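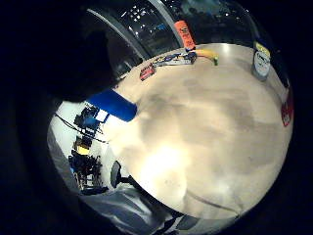
Figure 3. Table at the Tapley site, with mixed items along the far edge, among them a banana and a small red toy car.

4.2 Changes in the sorting work

Before the Stelex line was installed at Tapley in January, returned goods were sorted by hand at long tables. Each worker picked up an item, judged its condition and placed it in a bin. The line now handles boxed goods with a readable code. What remains for the tables is the mixed stock (Figure 3), where shape and size vary from one item to the next.

Of the 40 workers we interviewed at Tapley and Rukolville, 20 had moved to a different task within the first months. Most described the new work as less tiring on the shoulders but harder to pace. One sorter told us that she used to set her own order and now waits for whatever the line rejects. On a normal shift the line passes 600 items to the tables, and they tend to come in bursts.

Shift lead Liam Wragg changed the rotation so that people switch stations every two hours. At Brilska, where the rotation stayed as it was, 10 workers asked to be moved back to packing. We return to their reasons in Section 4.3.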